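Foro Grasedmont > Manipulación y captura > Normas y buenas prácticas

Tema: ¿Hasta dónde ordenáis la casa antes de grabar con pinza de mano?

gus_ambrose
Hola a todos, perdonad el ladrillo que viene, que ya me conocéis. Estoy rehaciendo la hoja de normas para las capturas en viviendas, la que heredamos de la época de Roridow, y me he atascado en el apartado 7, el del entorno. La versión antigua pide «fondo despejado y neutro», así, sin más, y yo creo que eso hoy ya no se sostiene. Si queremos que un brazo acabe sabiendo sacar un juguete de una caja en una casa de verdad, tendrá que haber visto casas de verdad, con sus cables, sus cojines y su cesta puesta en el suelo. Mi propuesta es fijar por escrito solo la zona de trabajo (el recipiente, los objetos y un palmo alrededor) y dejar el resto como lo tenga la familia, salvo lo que identifique a alguien: fotos de personas, cartas, recetas médicas. ¿Cómo lo veis?
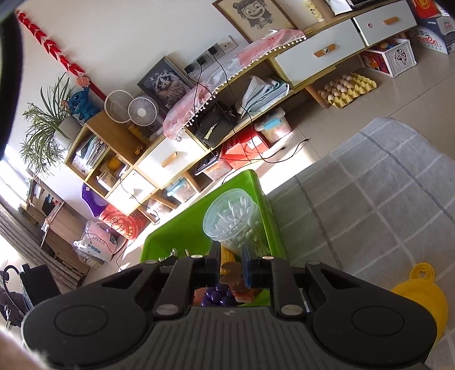

Nele Stevens: de acuerdo con lo de no despejar, pero «como lo tenga la familia» es una puerta enorme, Gus. Yo añadiría una línea de seguridad antes que la de privacidad. Cuando se graba a ras de suelo hay que mirar qué cables cuelgan y por dónde va a pisar el operador, que va con los ojos en las puntas de la pinza y con nada más. En Stametti lo tenemos como primera casilla de la lista y se firma antes de encender. Ah, y comida de verdad fuera del recorrido, que luego el disgusto se lo lleva la dueña de la casa.

gus_ambrose
Me la apunto tal cual, Nele, y gracias, que esa no la tenía. ¿Y cuando sois dos con pinza en la misma mesa? Ahí la hoja vieja no dice ni mu.
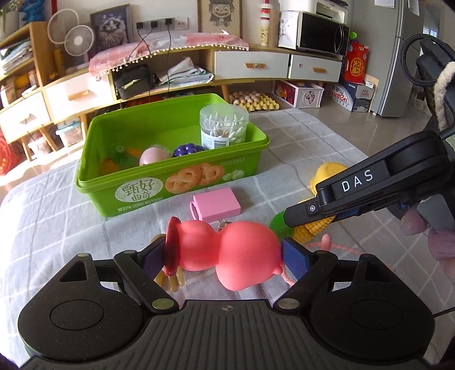
Beca Jarman
Miembro desde diciembre · 109 mensajes
Publicado el lunes, 14 de octubre de 2024

Buenas, me meto yo, que lo de las dos pinzas lo he discutido hasta aburrir a mi pobre equipo. Nosotros trabajamos con una regla muy sencilla: una pinza manda y la otra espera. La que tiene el objeto cogido termina, suelta, se retira, y solo entonces entra la segunda. Si la tarea pide las dos a la vez – sujetar la caja con una mientras la otra mete algo, por ejemplo – se dice en voz alta antes de empezar y se etiqueta como tarea conjunta. Los guantes, iguales para los dos operadores y durante toda la sesión. Y si hay cable, que quede por detrás de la mano y nunca cruzando por encima de los objetos.

lakmal_haque
Beca, con todo el cariño, lo de «una espera» no lo comparto. La gente usa las dos manos sin pedirse turno, y si lo prohibimos por norma nos queda un conjunto de datos con unos modales exquisitos que no se parece a nadie. Yo permitiría el solape y pondría el límite en el contacto: si las pinzas se tocan, se para y se repite la toma.

Beca Jarman
Lo entiendo, Lakmal, de verdad, y para gente rodada me parece hasta mejor que lo mío. Pero piensa en quien lleva dos días con nosotros. Podríamos dejarlo en turnos para las primeras 12 sesiones y solape después, ¿te valdría?

lakmal_haque
Me vale, sí. Pero que en la ficha conste quién grabó con qué regla, que si no luego no hay manera de separar las tomas.

jelle_hoekstra
Me sumo tarde y solo traigo una manía, la posición de partida. En la guía que escribimos para Brouwer cada toma empieza con las puntas abiertas, separadas y quietas encima de la mesa, sin tocar nada. 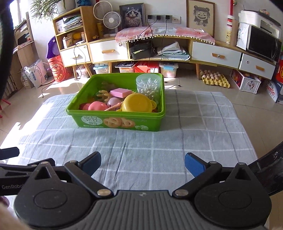 Se aguanta ahí un par de respiraciones y luego ya se baja a por el objeto. Parece una tontería, pero quien revisa las tomas después agradece muchísimo encontrar un arranque limpio, y quien graba aprovecha para mirar si la caja sigue en su sitio y si los juguetes se han mezclado como toca. Lo de mezclar también lo pondría por escrito, por cierto: entre toma y toma se cambia el orden dentro de la caja, algunas piezas encima de otras, alguna de canto, y que nadie las coloque bonitas. El mantel, en cambio, no se cambia a media serie, y si se arruga se estira antes de seguir.

Nele Stevens: lo del mantel no lo veo, Jelle. Una arruga es información. Si la mesa de una casa tiene arrugas, que las tenga.

jelle_hoekstra
Una arruga sí, Nele, pero una que engancha la punta y arrastra la caja me estropea la toma entera. ¿Lo dejamos en «se estira si estorba»?

gus_ambrose
Compro «se estira si estorba», y la posición de partida de Jelle va al apartado 2. Paso todo a limpio esta noche y cuelgo el borrador en este mismo hilo. Lakmal, ¿me mandas tú la redacción de lo del contacto entre pinzas? Que si la escribo yo me salen dos páginas.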